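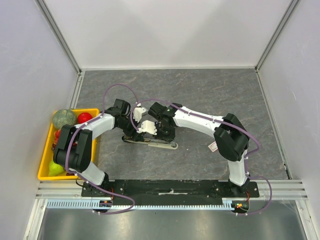

mlockwood
Maureen Lockwood again. I paid Moltura $142 to seal my kitchen counter in June and it stained within three weeks. Before anyone else signs up for the "lifetime" plan, ask what lifetime means. I asked. They sent me a brochure.

gritty_pete
Was it marble or just called marble? Half the slabs at Jusholm are something else with a fancy tag.

mlockwood
Marble. I have the receipt. Lemon juice got it, a ring the size of a mug.

tilesetter40
Then that's etching and no sealer stops it. Acid eats the polish. Sealer only slows down oil and wine soaking in. Moltura isn't great but you can't pin this one on them.

mlockwood
Their salesman told me "acid proof," twice. So yes I can. 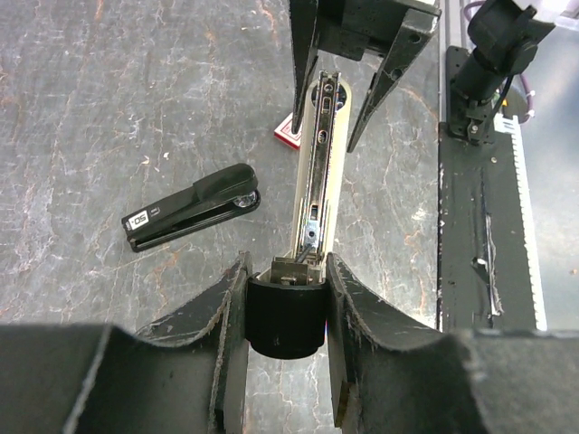 I also asked for the data sheet on the stuff they used and got the same brochure a second time. If a product did what they say, you'd think somebody would want to put it in writing.

gritty_pete
OK that's bad. Did you dispute the charge?

Wendy Haworth
I've used the Lightfoot spray for years, $40 a bottle, no complaints.

tilesetter40
Wendy, no complaints compared to what? Did you leave a patch without it?

Wendy Haworth
Well, no. It still beads water though.

tilesetter40
Polished stone can bead water with nothing on it. Put a few drops in a corner you never sprayed and go look after lunch.

mlockwood
Dispute is filed. They offered me $125 off a re-polish, which they'd also be doing. I said no thanks.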